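Consejos para organizar un puesto con brazos robóticos en una residencia de animales

Estas notas salen de la puesta en marcha del puesto de comida en la residencia felina Desance, donde el reparto de pienso se preparó primero en simulación y después se llevó a la sala. Sirven para cualquier taller pequeño o cocina de trabajo en la que una persona y una máquina comparten mesa.

Antes de mover nada

Escriba en una hoja lo que hace hoy cada persona del turno, en el orden en que lo hace. En Desance la hoja tenía tareas que no figuraban en ningún horario: mirar si un gato ha dejado comida, cambiar un cuenco rayado, avisar de que queda poco pienso. El brazo no hace ninguna de ellas. Si no se apuntan, se pierden en cuanto cambia el turno.

Decida después qué parte pasa a la máquina. Lo más sencillo es empezar por colocar el comedero y dejar el envase para más adelante.

Marcar el sitio

Dé a cada objeto una zona en la mesa y dibuje el contorno con un color que no se confunda con la madera ni con el objeto. Una línea azul con un comedero amarillo se distingue bien. Deje margen alrededor, sobre todo por el lado desde el que se acerca la persona.

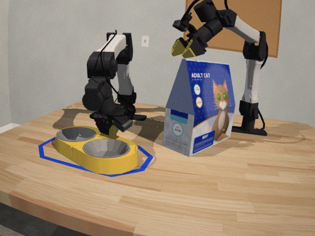
El envase se guarda fuera de la zona marcada, siempre en el mismo lado. Kanini Kashindye, encargada del turno de mañana, pidió que la cara impresa quedara hacia quien trabaja, para leer la variedad sin girarlo. Es una norma pequeña que ahorra errores cuando hay gatos con dietas distintas.

Conviene también:

Pesar el pienso en gramos y no en tazas. Un cuenco de reserva con 600 gramos cubre la primera ronda de la sala Miyazaki.

Recoger los cables antes de cada turno y comprobar que no rozan los bordes de los cuencos.

Limpiar la mesa con el brazo parado. Un paño húmedo bien escurrido es suficiente para la madera; el agua en las juntas acaba levantándola.

Revisar los dedos de la pinza una vez por semana. Si hay grasa de pienso, se quita con jabón neutro y se seca con papel.

Probar en simulación

Haris Ansari, que lleva el mantenimiento, pasó febrero haciendo ensayos en pantalla. Hizo 1543 en total. Los primeros 1000 se dedicaron solo a la colocación del comedero; los demás, a cambios de posición. De aquella tanda apartó 69 para verlos con el equipo – casi todos eran agarres por un punto poco favorable del borde.

Ver esos ensayos juntos cambió más cosas que cualquier manual. Las cuidadoras señalaron que por el borde trasero la pinza puede tapar parte de un cuenco, y que si hay comida dentro eso no les sirve. Desde entonces el comedero se mueve vacío y se llena ya colocado.
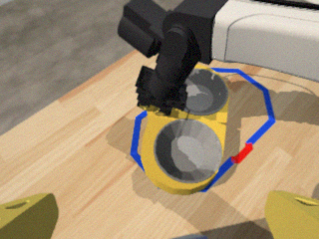 Pinza sobre el borde trasero del comedero, con el contorno azul alrededor.

Si usa un comedero doble, practique el agarre por los dos extremos. La forma estrecha del centro parece cómoda para la mano, pero a una pinza ancha le puede quedar poco sitio. Anote qué punto de agarre se ha probado y con qué cuencos.

Lo que cambia para el equipo

El tiempo que se libera es menor de lo que se suele esperar el primer mes. Hay que supervisar, apuntar fallos y recolocar objetos. En Desance acordaron por escrito que ese trabajo cuenta como jornada y que nadie lo hace en su descanso.

Reparta la supervisión. Si una sola persona sabe parar el brazo y volver a arrancarlo, el puesto depende de sus vacaciones. Kashindye preparó una hoja plastificada con los pasos de parada y la colgó a la altura de los ojos. Cada cuidadora hizo el procedimiento dos veces con Ansari delante.

Mantenga el método manual. Un día a la semana la comida se reparte a mano en toda la sala, para que el equipo no pierda la costumbre y para seguir viendo de cerca cómo come cada animal.

Lleve un cuaderno de incidencias en papel, junto a la mesa. Hora, objeto, qué pasó y quién lo resolvió. Ansari lo lee a las 14:00 y contesta en la misma página. Las entradas más útiles son las cortas: «comedero fuera de la línea», «envase girado».

Los cuencos se lavan aparte, después de la última ronda, y vuelven a su sitio ya secos.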